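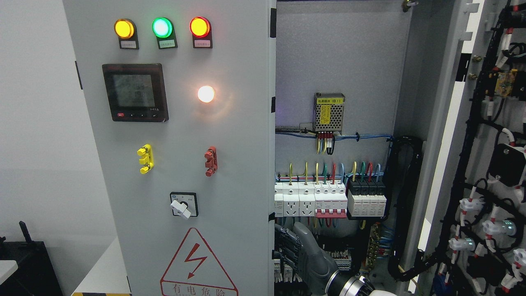 4.2 Power supply and installation costs

Purchase price was the item the four sites estimated best, and the electrical work was the item they estimated worst. At Lindsay, the first site to plan for a robot cell, the budget request listed the arm, the gripper, the controller and a single line for connection to the building supply. That line did not cover a cabinet. A control cabinet of the kind in Figure 3 has a power meter, indicator lamps and a rotary selector switch on its door, and a switching power supply, a circuit breaker, a surge protection device and terminal blocks inside. Each of these has to be specified, bought, mounted and wired, and the wiring takes more hours than the mounting. In the records we were given, cabinet parts and labor were often booked under general building maintenance, so they did not show up in the cost of the robot project at all.

Figure 3. Electrical control cabinet with its interior open, with a robot arm and gripper at the lower part of the bay.

We went back through the purchase records of the sites at Forkach, Avura, Lindsay and Trorkirano and moved every electrical item to the project it served. The records held 374 separate order lines. Of these, 80 had been charged to an account other than the equipment account. Most were small: cable, conduit, wire markers, door fittings, spare breakers. A few were large, and two of them were cabinets ordered after the robot had been delivered.

Sites differed in how they handled spare parts. Forkach bought one spare power supply and one spare breaker for each cabinet at the time of the first order. Avura bought spares only after a failure and paid for fast shipping each time. Trorkirano kept a shared stock for all its cells, which lowered the amount tied up in parts but required the cabinets to use the same models. When a supplier changed a model in June, the shared stock no longer matched the newer cells, and the site had to hold both types.

For planning purposes we treat the cabinet as a separate budget item with its own installation hours. The cost model in Section 5 allows 200 hours per site for electrical design, wiring and acceptance checks, and includes a fixed reserve of 1000 dollars per cell for small parts. Training for the staff who open and service the cabinets is entered under yearly costs. Records closed after January 20, 2020 were not used.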